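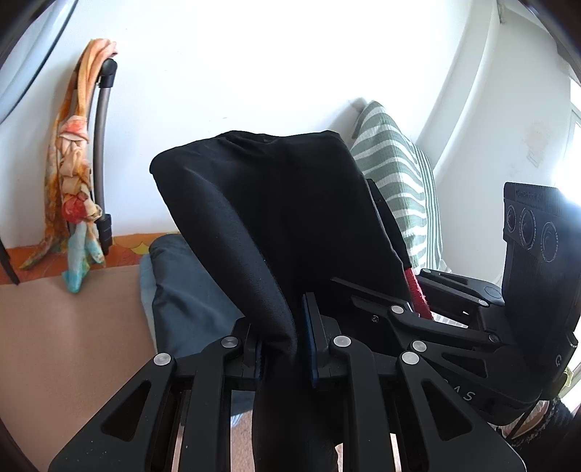 Vacancies > Production and Technical > Garment Care

Garment Care Technician (full time, day shift)
Jastbridge Costume and Formalwear Hire, Leven Street workshop

Jastbridge supplies stage costume, concert dress and formalwear on short-term hire to theaters, choirs, orchestras and schools. The stock is held at a single site and passes through the care workshop after each hire. We are recruiting one technician to join the care workshop. The post reports to the workshop manager, Troels Thygesen.

Scope of the post

The technician receives returned garments, inspects them, assigns a cleaning process, carries out minor repairs and releases the garments to storage. Concert black makes up the largest part of the work: full-length skirts, wraps, tailcoats, trousers and plain dresses, in wool, polyester crepe, viscose and mixed fibers. The remaining stock is period costume, with a small group of ceremonial robes.

Main duties

- Check returned items against the hire docket and record missing parts (belts, detachable collars, hooks, shoulder pads).
- Inspect each item under the daylight lamps and record stains, seam failure, shine, moth damage and color loss on the condition card.
- Sort by fiber, dye stability and construction. Strong reds are kept apart from all other loads until a rub test has been entered on the card.
- Operate the two wet-cleaning machines, the drying cabinet and the steam table.
- Prepare items for the outside dry cleaner and check them on return.
- Replace closures, restitch hems, resecure gathers and waistbands, and patch linings. Structural alteration is passed to the cutting room.
- Press and steam to the finish standard. Dark wool is pressed from the wrong side or through a cloth.
- Maintain the lint filters, dosing pumps and boiler log.

The stock contains 4,000 registered garments. In the peak season, which begins in September and runs to the end of the year, the workshop handles up to 200 garments in a day. Outside that period the volume is lower and time is given to deferred repairs and the annual condition survey.

Essential requirements

- Working knowledge of fiber types and care labels, and the ability to identify an unlabeled fabric by hand, burn test or microscope.
- Competent hand sewing and use of an industrial lockstitch machine.
- Experience in a commercial laundry, dry cleaner, wardrobe department or textile conservation setting.
- Accurate written records. Condition cards are used when settling damage charges and must be legible to a third party.
- Normal color vision, or corrected vision sufficient to tell black from navy under the inspection lamps.
- Ability to stand for most of the shift and to lift loaded garment bags from floor to rail.

Desirable

- Overlock and blind hem machine experience.
- Knowledge of spotting agents and their safe storage.
- Familiarity with the Xu stock system. Training is given to applicants who have not used it - most have not.

Hours and terms

Monday to Friday, 7:30 a.m. to 4:00 p.m., with a half-hour unpaid break. Overtime is offered in the peak season and is voluntary. Pay is hourly and is set according to experience; the current scale is included in the application pack. The first 10 weeks are a probationary period, during which either side may end the contract with 5 working days of written notice.

Work clothing is supplied. Safety footwear is required in the wet area and the cost is refunded against a receipt. Parking is available behind the building, and the Nurkmont bus stops at the end of the street. The workshop is on the ground floor. Storage is on two levels, served by a goods elevator that is not rated for passengers.

Selection

Shortlisted applicants are asked to attend for a half day, which is paid. The session consists of an interview, a written fabric identification exercise and a bench test. The bench test covers one hem, one hook and bar, and one condition card completed from a returned garment. Tools are provided, but applicants may bring their own thimble and shears.

How to apply

Request the application pack from the workshop office by letter or in person. Return the completed form with the names of two referees, at least one from a current or recent employer. Do not send samples of work. Photographs of repairs are accepted - before and after, with the fabric stated on the back.

Closing date: 7 March 2025. Forms received after that date are kept on file for seasonal work unless the applicant asks for them to be destroyed.

Questions about the duties may be put to Troels Thygesen through the workshop office. Questions about pay and terms go to the hire desk manager.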